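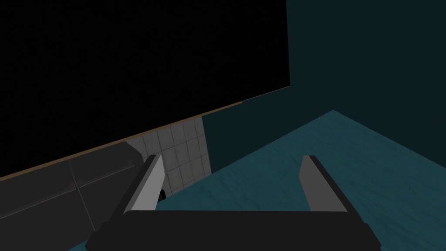
Vivienda > Entrevistas > Alquiler en cooperativa

«La gente llega preguntando por los metros y se queda hablando de la escalera»

Lleva seis años gestionando alquileres en el barrio de Sakavora y todavía baja a enseñar los pisos en persona. Prefiere que no pongamos su nombre – «que salga el edificio, que es el que tiene mérito» – y nos cita en el portal de Jiria, la cooperativa de cesión de uso que abrió en noviembre y que ya tiene a casi 200 personas apuntadas en la lista de espera.

El edificio tiene 29 viviendas. Era un bloque de oficinas de una aseguradora local, Belkadi, que se marchó al polígono y lo dejó vacío. «Yo pasaba por delante cada mañana camino del autobús y pensaba: qué lástima de ventanales. Cuando supe que salía a la venta no dormí en una semana, de verdad te lo digo».

Para quien no conozca la fórmula, ella la cuenta deprisa y con las manos. La cooperativa es la propietaria de todo. Cada hogar aporta una entrada, que recupera si se va, y paga una cuota mensual. No se puede vender el piso ni realquilarlo por habitaciones, y tampoco hay un casero que te suba la renta cuando vence el contrato. «Mi madre me preguntó si aquello era una comuna. Le dije: mamá, cada uno tiene su cocina y su cerrojo. Ahora está en la lista de espera, con el número 123, y me llama los domingos por si ha bajado».

Lo de la financiación fue más largo. Dos bancos les dijeron que no sin pasar de la primera página. El tercero pidió avales personales, que era precisamente lo que los socios no querían firmar. Al final entró Grerard, una entidad de crédito pequeña que había trabajado con cooperativas agrarias y nunca con vivienda. «Nos hicieron unas preguntas preciosas. ¿Qué pasa si tres familias se separan el mismo año? ¿Quién decide si alguien quiere poner un toldo? ¡Preguntas de gente que sabe lo que es compartir un tejado! Salí de allí con cuatro hojas de deberes y más contenta que si me hubieran dado el dinero en mano».

El toldo, por cierto, se vota. También el color de los buzones, que costó dos asambleas. 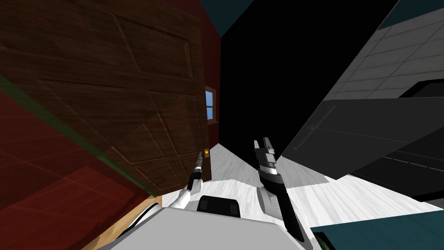

N.º 6 · pág. 29

Le preguntamos por las obras y se le ilumina la cara. Convertir oficinas en viviendas tiene un problema conocido, la profundidad de las plantas: las mesas del centro vivían con fluorescente, y en una casa no se puede hacer lo mismo. La solución fue abrir un patio donde estaba el hueco de los ascensores antiguos y colocar alrededor cocinas y baños. «Perdimos superficie alquilable, claro. El primer presupuesto que nos llegó no llevaba patio y salía una vivienda más por planta. Lo miramos un rato largo. Pero luego subes un martes a las once de la mañana, ves entrar la luz por la cocina de los del cuarto y se te olvida la hoja de cálculo».

¿Y la cuota? Aquí se pone seria y pide que lo expliquemos bien. La cuota cubre el préstamo, el seguro, el mantenimiento y un fondo de reserva que los estatutos prohíben tocar para gastos corrientes. En los pisos pequeños queda por debajo de lo que se paga en la misma calle. En los grandes, la diferencia es menor, y al principio hubo familias que echaron cuentas y se retiraron. «Lo entiendo perfectamente. La entrada es dinero, y hay quien no lo tiene junto. Es lo que más me preocupa del modelo y no lo voy a esconder. Tenemos seis viviendas con entrada aplazada, que se va pagando con la cuota, y me encantaría que fueran el doble».

Por la tarde nos enseña la planta baja. Hay una sala común con una mesa larguísima heredada de la aseguradora, una lavandería y un local que todavía no saben a quién alquilar. Han llamado una panadería, una academia de inglés y un taller de bicicletas. Ella va con la panadería, sin disimulo ninguno. «¡Imagínate bajar en zapatillas!».

Sobre los roces entre vecinos habla con bastante naturalidad. El ruido del patio de noche, las bicicletas en el rellano, una discusión sobre si los perros cuentan como familia a efectos de la lavandería. Se resuelven en la asamblea del primer jueves o, más a menudo, en la escalera. «En los bloques que llevo con contrato normal me llaman a mí para quejarse del de arriba. Aquí suben y llaman a su puerta. A mí me han dejado casi sin trabajo y estoy encantada».

El siguiente proyecto ya tiene solar, a dos paradas de autobús, aunque falta la licencia y no quiere gafarlo. Será de obra nueva y más pequeño, con ascensor desde el primer día, que en Jiria tardó en llegar y obligó a más de una mudanza por la escalera. Quien quiera apuntarse puede pasar por la oficina de Sakavora cualquier mañana. Conviene llevar la última declaración de la renta y tiempo de sobra, porque la visita guiada no la perdona.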